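Prirnley Proceedings > Volume 9 > Robotics and Automation > Full text

Abstract Sections Figures References Cited by

4. Evaluation of the Gomov Simulation Service
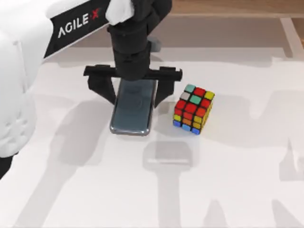

Figure 4. Simulated tabletop workspace with the arm positioned over a smartphone; a Rubik's cube rests to the right of the phone.

4.1 Scope of the review

The Gomov service is offered by Gilmartin as a hosted package for laboratories that wish to test grasping software before committing time on physical equipment. A subscription includes a library of rendered workspaces, a set of arm and gripper models, a scripting interface, and storage for recorded episodes. The review reported in this section was carried out at the Helthorpe laboratory under the direction of Flynn Ngata and was limited to single-arm tabletop tasks. Two-arm tasks, mobile bases, and the vendor's training tools were excluded.

The reviewers used the standard subscription and received no changes to the software beyond those released to all customers. Questions to the vendor were sent through the ordinary support channel.

4.2 Task and procedure

The task selected for the review was the pick-up of a named object from a table holding one other object. Flat, rigid objects were included on purpose. A smartphone lying face up on a table presents very little height to a two-finger gripper, and an approach from directly overhead must bring the fingers down on either side of the body without striking the surface. A cube placed close to the phone, as in Figure 4, limits the room available to one finger and makes the choice of wrist angle more important.

Each episode began with the objects placed at random positions and headings within a fixed area of the table. The control software then received a rendered view and the name of the target. An episode ended when the target had been held clear of the table for the required period, when the time limit was reached, or when the simulator reported a collision above the permitted force. In total, 3,796 episodes were recorded. Of these, 583 were set aside before analysis on account of incomplete logs, all of them produced during one interruption of the hosted service in November. The remaining episodes form the basis of the findings below.

4.3 Findings

Rendering quality was judged sufficient for the intended use. Shadows cast by the arm fall across the white tabletop in large, soft areas, and the phone's glass carries a faint reflection. Both effects matter to vision software, which may mistake a shadow boundary for the edge of an object. Earlier tools used at Helthorpe left shadows out by default, and software tuned on them required further adjustment in the laboratory.

Contact behavior was less consistent. With the cube as the target, the simulated fingers closed and held in a manner the reviewers considered believable. With the phone as the target, small changes to the friction setting led to large changes in outcome. The documentation gives a default value for glass but does not state how it was obtained. A request for this information had not been answered when the review closed.

The scripting interface was found to be clear. Staff with no earlier experience of the service were able to define a new object and place it on the table within a single working session. Error messages were the weakest part of the interface. Seventeen separate faults were logged under the same general code, and telling them apart required a manual reading of the episode record.

4.4 Assessment

The reviewers recommend the service for early testing of perception and approach planning. It is not recommended at present as the sole basis for decisions about the grasping of thin objects, for which results should be checked on a physical arm. Laboratories considering a subscription should also confirm that episode logs can be exported in full, as the export limit on the standard plan was reached 9 times during the review and each instance required a request to support.

A comparison with physical trials is presented in Section 5.

Previous section Next section Back to top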